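Good practice around shared robot cells: speaker notes, Jeanine Van Acker, Tullside

Opening (don't rush, people will still be finding seats)

Good morning, and thank you all for coming along so early in a dark November. I promised Nathalie De Smet I'd keep to 23 minutes, so do wave at me if I wander off, which I'm rather prone to do. Start with speed near the fingers, our most argued-over rule. We set it low for every close approach and we keep it low, even when the part is smooth and rounded and looks perfectly harmless.
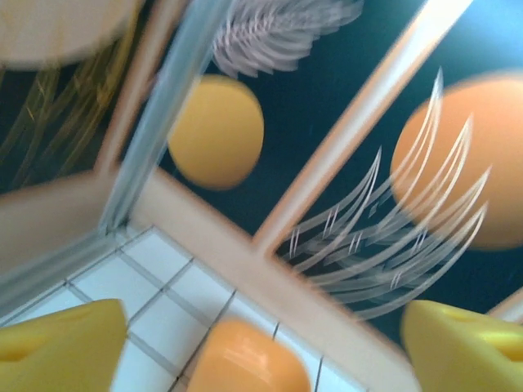
Rule 2: agree the layout before power-on

My favourite, this one! Write down which bin takes which colour, and where each arm may reach when two of them share a table. Wim Van den Broek keeps his on a single sheet, bless him, and it has saved us hours of muddle.
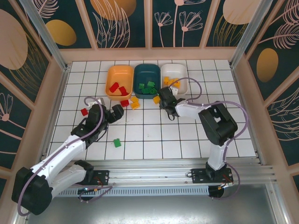 The same sheet should name one person who may restart the cell after a stop, and only one. Ans Coppens will tell you about the time at Cikmont when three people all thought it was them (pause here, she likes to tell it herself).

Then sorting. A brick counts as sorted when it lies inside the rim, whichever way up it has landed.
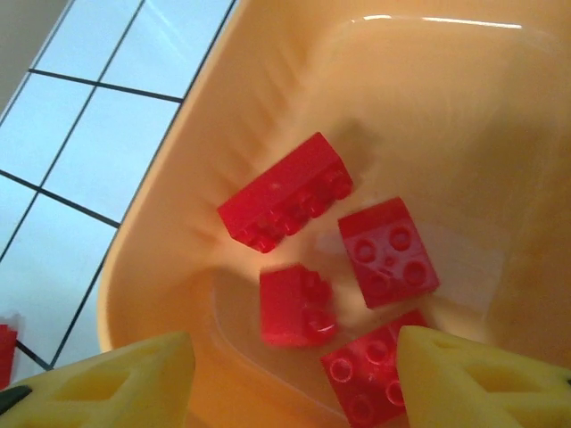
Please do write your stop conditions in ordinary words too, so that a new starter can read them without ringing Nazanin Soltani. Handout is on page 13. Questions, then coffee.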